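Participants and one part-time sorter wanted: coloured brick sorting trials

Posted by Yen-ting Huang, November

Skidden is looking for participants for a series of table-top sorting trials, and for one part-time sorter to prepare stock between sessions. The work concerns how mixed toy building bricks are separated by colour into open bins, and how the layout of the table affects pace and errors. Results go into the bin design for Platasik, a storage range for nurseries and libraries.

The task is simple. Loose bricks are placed on the table in front of a row of bins. Each brick goes into the bin of its own colour. Size and shape are ignored: a red brick goes in the red bin whether it is long, square or flat. Bricks that land in the wrong bin are left there until the end of the run and then recorded. 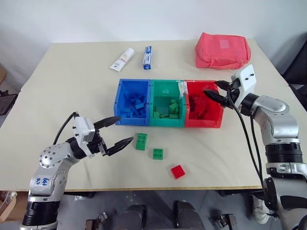 Table layout, bins in the order blue, green, red.

Each session lasts 2 hours, including a break. A session is made up of short runs, with the table reset between them. Some runs start with very few loose bricks and some with a full spread – the stock for one session is 300 bricks. Participants may be asked to work from the left, from the right, or in any order they like. Please do not rearrange the bins, even if another order seems more natural to you.

Household objects are left at the back of the table in certain runs. They are not part of the sort and should not be moved.

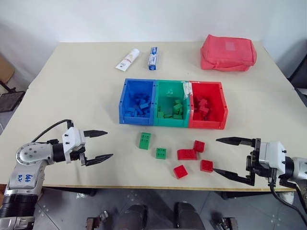 Colour order is fixed for the whole of the first block of trials, and brick shape is varied. Most errors in the pilot came from speed and very few from confusion between colours, so the starting layouts now mix long bricks with small ones. A layout may hold more of one colour than another: four red bricks and two green, for instance, with no blue left to place. The bins may already be well filled when a run begins. The tape on the rims where the green and red bins meet should be left in place, and any lifting reported to the session lead.

Participants should:
– be 18 or over
– be able to tell red, green and blue apart without aids
– be able to sit at a table for the length of a session
– not have taken part in the Nouri tray trials

The part-time sorter will check bricks for damage, make up stock for each session, wipe down the bins and enter run sheets. Stock is held in bags of 100 and 500. Accurate counting matters more than speed. Experience in a stockroom, toy library or packing line is useful but not required. Hours are mornings only, with no work on Friday.

Sessions are held at the Ovonitz building, ground floor. Participants receive a fixed payment per session, paid at the end of the visit. The sorter is paid hourly.

To apply, write to Yen-ting Huang at the Ovonitz front desk, stating which of the two you are applying for and which mornings you are free. Sorter applicants should add a short note of past work – one page is enough.

Related items
Call for testers: stacking lids, second round
Stock assistant, Platasik warehouse
Nouri tray trials: summary for participants
How to find the Ovonitz building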